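Keeping a Pale Wood Table Looking Decent

I bought my kitchen table secondhand five years ago, and I loved it for exactly one evening. Then I made beet soup. If you have one of those blond, honey-colored tabletops you know what I mean, every single thing shows on it (coffee, newspaper ink, the ring off the bottom of a flowerpot), and for the first few months I went around after my family with a cloth like a crazy person.

I've calmed down a lot! A few of you asked what I do with mine after I mentioned it in the post on cutting boards, so I've tried to put it all in one place. My table has a thin clear finish on it. If yours is bare or oiled wood, go easy on the water and try everything on the underside first.

The everyday wipe

A soft cotton cloth, wrung out until it feels barely damp, and a drop of dish soap in the rinse water if dinner was greasy. I go with the grain from one end to the other, then do it again with a dry cloth. The second cloth matters more than the first. I skipped it for years and couldn't figure out why the table always looked dull, and it was plain old soap film.

Old T-shirts are the best cloths I've found. Cut off the seams and anything printed. Microfiber is fine too as long as you shake the crumbs out of it, but please keep the green scrubby side of the sponge in the sink where it belongs. I have a cloudy patch near my own chair that I made myself with one of those, going after a bit of dried oatmeal. The oatmeal would have come off with a wet rag laid over it for 2 minutes.

Look at it from the side

Overhead light is terrible for spotting smudges. Straight down, the bright part of the table just looks washed out and you think you're finished. Crouch until your eyes are nearly level with the top and look across it toward a window, and there are all the fingerprints you missed. My friend Hatice Aksoy does this in restaurants, which is embarrassing, but she taught me the trick so I can't complain.

Wavy grain makes it harder still. Where it swirls and makes those long ovals, a little tan smear can pass for part of the wood, so I run my palm over the area as well. Sticky you can feel right away. 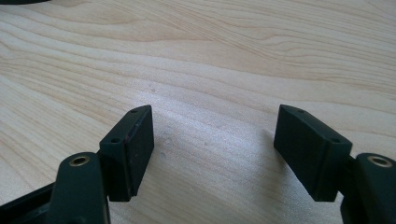

White rings and cloudy spots

A white ring is usually moisture caught in the finish, and a fresh one often fades by itself overnight, so leave it alone the first day. If it's still there, I lay a dry cotton dish towel over it and press with a warm iron, no steam, a few seconds at a time, lifting to look in between. Keep the iron moving. Low heat, always, and turn it off if you have to answer the door.

For the stubborn ones I use a dab of plain white toothpaste (the paste kind, no gel, no whitening grit) on a fingertip, rubbed gently along the grain and wiped off. It can leave the spot a bit shinier or a bit duller than the wood next to it. I can live with that, maybe you can't.

Dark rings are another story. Those have generally gone down into the wood, and on mine I put a fruit bowl over it.

Wax, or no wax?

I tried a tin of Lutico paste wax last December, before we had everybody over, and I did like the glow. What I didn't like was how long it took! I put it on too thick, it went streaky, and I spent the whole next morning buffing it out with a sock on each hand. If you want to wax, use about half of what seems right, let it haze over, then buff, and do a small section at a time. Once or twice a year is plenty.

I've stopped using spray polish altogether. It smells lovely and then the dust sticks to it.

Things that save me work

Felt pads under anything that lives on the table, and check them now and then for grit, which scratches as badly as no pad at all. A real trivet for pans, cork for mugs. Something under the kids' homework too, if they press as hard with a ballpoint as mine do. You can read most of a spelling list in my table when the sun is low.

And turn the table around once in a while if it sits by a window. Pale wood darkens in the sun, and ours went noticeably more yellow at one end before I caught on. Same goes for placemats and runners, move them or you'll end up with a nice light rectangle.

Ita Lynch wrote to ask about getting candle wax out of the crack between two leaves. I use a wooden toothpick and a lot of patience, Ita, but if any of you have something faster please leave it in the comments, I have one more crack to go.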